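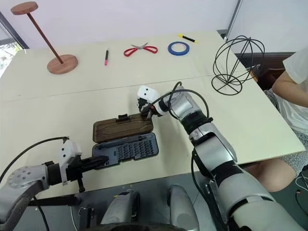 Bit set open on the table, lid at the back

Subject: Re: [repair-list] Stripped screws in old sewing machine covers

Hello all,

Replying to the question from Friday, quoted here so the digest readers can follow it.

> I have a Prelov flatbed, one of the heavy ones with the metal top
> cover, and two of the four cover screws are chewed up. Somebody
> has been at them with the wrong screwdriver long before I got it.
> The other two came out fine. I have tried a rubber band under the
> driver and that did nothing. I don't want to drill if I can help
> it. The machine turns over by hand but it is stiff and I need to
> get in there to oil it.
>
> Also, does anyone know if the Prelov cover screws are the same as
> the Ornarum ones? I have a tin of those.

Second part first. No, they are not the same. The Ornarum screws look right and will go in for a turn and a half, then bind. The pitch is slightly different. If you force one you will damage the thread in the casting, and then you have a bigger job than the one you started with. I did this on my first Prelov and ended up with a cover held on by three screws for years.

As for getting the old ones out, I would go in this order.

Clean the slot. Most of what looks like a ruined slot is packed with old varnish and fluff. A sewing pin and a drop of white spirit will shift it. Keep the spirit off the decals.

Put penetrating oil on and leave it. I mean leave it overnight, then do it again. Stand the machine so the screw head is level and the oil stays where you put it. People give it ten minutes and decide it doesn't work.

Use a flat blade that fills the slot from side to side and has no slop in it. The blades in modern household sets are tapered and ride up out of the slot, and I expect that is what happened to yours. Hollow-ground ones, the sort sold for gunsmithing, are much better. You can also dress an ordinary bit on a stone until the sides are parallel – it takes five minutes.

Lean on it hard and try to tighten the screw a hair before you try to undo it. Then a sharp tap on the end of the driver with a small hammer, and try again.

If none of that moves it, heat. I use a soldering iron with the tip held on the screw head for a couple of minutes. Don't use a flame near the paint. Wipe off all the spirit and oil before you do this.

I have only had to drill one cover screw, on a Bustamante treadle head that had been kept in a shed. Even then the stub came out with pliers once the head was off and the cover was out of the way, so it is less of a disaster than it sounds.

On the stiffness, don't motor it until it is free. Oil every point, turn the handwheel 50 times, wipe off whatever comes out brown, and oil again. Mine took three evenings. Use sewing machine oil. If anyone has had vegetable oil or general household oil in there it will have gone to a sort of glue, and you will need paraffin to cut it before you oil properly.

For spares, Drodametti still list the cover screws in packs of four. Part 73 in the old paper catalogue, I don't know what they call it on the website. They were slow to answer email in September but the parcel did come, and the screws were correct. Get the felt washers at the same time, as yours will be flat.

One other thing about the underside. There is a fifth screw on the later Prelovs, inside the bobbin area, and the cover will not lift until it is out. The manual doesn't show it. If you get all four out and the cover still won't budge, look there before you reach for a lever.

Regards,
(the one with the green treadle)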